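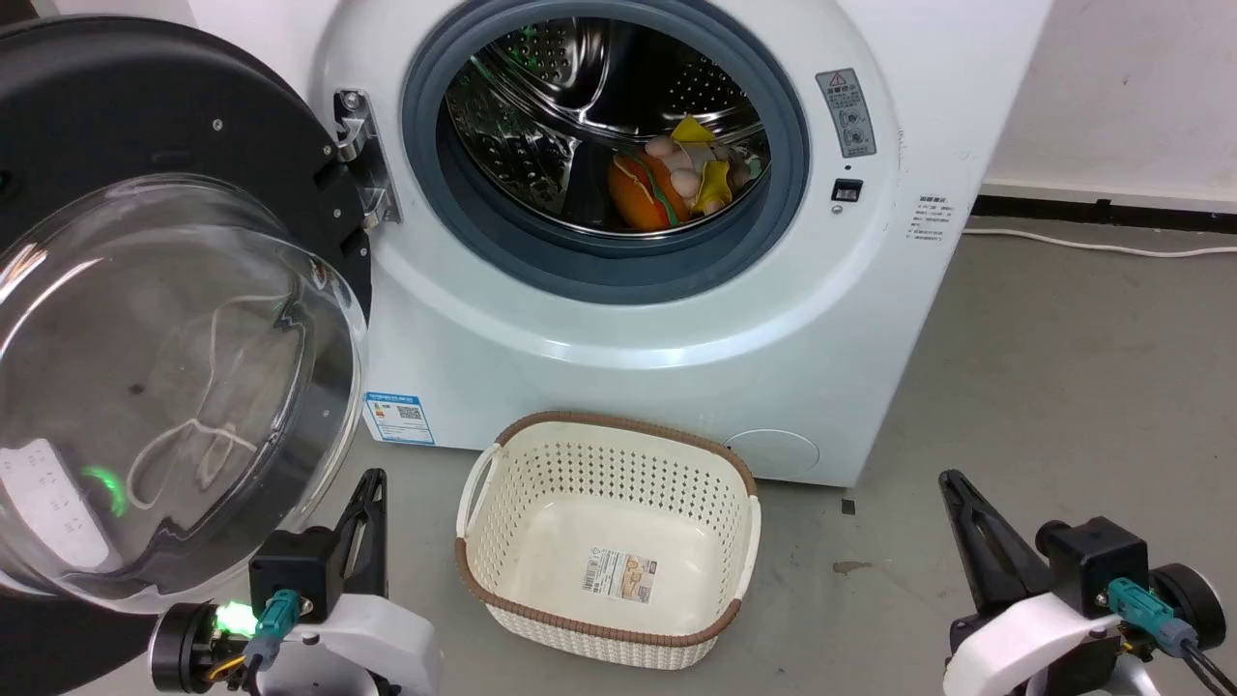 Week 6 handout – Household water use, part 2
October 12, 2018

Carry over from last time: indoor vs outdoor use. Indoor is steadier across the year, outdoor jumps in summer. We only do indoor today.

Reading a bill
Wirner and Sistdale bill in different units. Wirner uses gallons, Sistdale uses hundreds of cubic feet. Convert BEFORE you compare. 1 cubic foot = 7.48 gallons. Half the class lost points on this in the last problem set.

Worked case, Sistdale house, four people
Meter went up 3206 gallons over the billing period. Outdoor tap shut off, so all indoor.
Toilet and shower first, then laundry, then faucets. Leaks last – whatever is left over after you add the rest. Do not call it all leaks, some of it is just bad estimates.

Laundry
Per load x loads per week x weeks. Front loaders use less than the old top loaders, so ask which kind before you pick a number. Small loads still count as loads!! Survey answers run low here, people forget towels and bedding.

Fixed vs variable charge
Fixed part does not move with use. So cutting use by half does not cut the bill by half. Draw the line: intercept = fixed charge, slope = price per gallon. Block rates – slope changes at 2000 gallons in the Wirner table, see p. 235 of the reader.

For next time
Read the Memon case, skip the appendix. Problems 1 to 4, show your units. Write 300 words on why two housholds the same size can have very different bills. Meter diaries are due in November, start now becuase you need three full weeks.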